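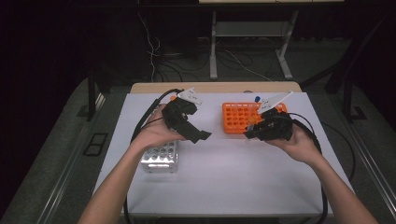
Anayeli Barrera wanted to know, the first morning, whether she was teaching the thing or the thing was going to be teaching her, and we have kept her question at the top of this section ever since, as most people arrive at the bench with some version of it.

Last updated: May

Section 4. Recording a rack task with the hand-held grippers

You already know how to move tubes, and you know it far better than the Gurnus does, so please work at your own pace and in your own way. The bench arms at Hovcombe learn from what you record here, and in time they will take over the long evening runs — the sorting and checking of results stays with you.

1. Set out the metal block and the plastic tube rack where you would normally want them. They needn't be lined up perfectly.

2. Take one gripper in each hand. Let the cables fall to the outside, left cable to the left and right cable to the right, so they don't cross in front of you.

3. Hold both grippers over the table with the jaws open, and wait for the tone.

4. Move the tubes one at a time. If you fumble one, just pick it up again and carry on; Kaan Ertürk would much sooner have an honest fumble than a run you stopped halfway.

5. Open the jaws, bring the grippers back to where you began, and wait for the second tone.

Note: a full set is 32 runs. You may split it over as many sittings as you like, and recording time counts as bench time on your rota.

Caution: keep your fingers off the printed plates on top of the grippers. A covered plate spoils the run.

Caution: use practice tubes only, never patient samples.

If your wrists ache, stop and swap with a colleague. For anything else, ring Prakash D'Souza on extension 447.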